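Ticket: Wrist view drifts out of step with finger readings
Project: Kirkell household grasps
Opened by: Guilan Lu
Assigned to: İlker Dağdelen
Status: Resolved, watching
Opened: 9 Nov 2024

Guilan Lu
Second batch of teleop runs for Kirkell is in and the grasps are lovely, the best we've had so far! But when I play them back in Nondbridge the finger readings lead the wrist video. The fingers report closed while the picture still shows them open. First few seconds are fine, then it creeps. By the end of a long run it's 300 ms out, and if we train on that the model will learn to squeeze before it gets there.

Things I've tried:
- restarted the recorder, same drift
- swapped the wrist cable, same drift
- recorded with the arm parked, same drift (so it's not the motion)

Batch is 1740 runs. I really don't want to redo them.

İlker Dağdelen
Oh, this is a good one. Don't delete anything! Which clock is the hand using? Prilar had its own clock until March, and then we moved it over to the shared one. If the recorder box went back to an old config it would creep exactly like this. Can you paste the header from one good run and one bad one?

Guilan Lu
Pasted in the project folder. Good run says clock: shared. Bad run says clock: local. You called it.

İlker Dağdelen
Ha, great! So the video is right and the finger stream is stamped by a clock that runs fast. It's a steady creep, a straight line, so we can fix it after the fact. I'll write a script that stretches the finger stamps back onto the video. Meanwhile please set the recorder to shared, power the hand off and on (the setting only loads at boot — this catches me every time) and do a short check run. Open hand, hold, close, hold, open. Leave the basket and the cloth where they are so it matches the batch.

Guilan Lu
Done. Hand booted on shared. Wrist view from the open hold: 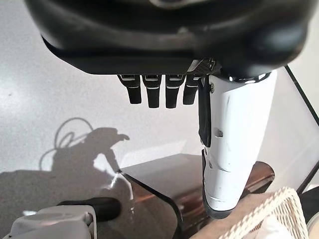 I ran the open and close check 5 times and the stamps line up from first to last. No creep at all, even on the long one. So happy with this.

İlker Dağdelen
Beautiful. Script is in the tools folder under Nørgaard, with a dry run option. It went through the whole batch and flagged 91 runs where the line isn't straight. My guess is the recorder was paused partway through those. Everything else is corrected and saved as a new copy, and the originals are untouched.

Guilan Lu
Looked at a handful of the flagged ones and yes, there's a pause in each. I'll leave them out of training for now and re-record those grasps. The corrected ones play back perfectly. You can watch the thumb come in and the reading moves right along with it!

İlker Dağdelen
Still to do on my side: make the recorder refuse to start if the header says local. Keeping this open in watching until that's merged.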